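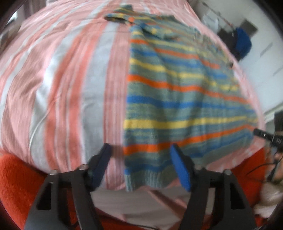
A striped knitted sweater laid out flat on a pink bedspread.

Sweater swap returns to Teker in November

Get your knits out of the closet – the Teker sweater swap is back! Doors open at 2 in the afternoon at the Söderlund building, and anything warm and wearable is welcome, from plain cardigans to stripes in orange, yellow and blue.

Last winter 1393 pieces found new homes, a wonderful number for a town this size. Organizer Piroska Dobos hopes for even more this time.

"Lay it flat, fold the sleeves in and check the hem," she said. "And bring the loud ones! They always go first."

Sigrun Engström will run a mending table by the entrance until closing.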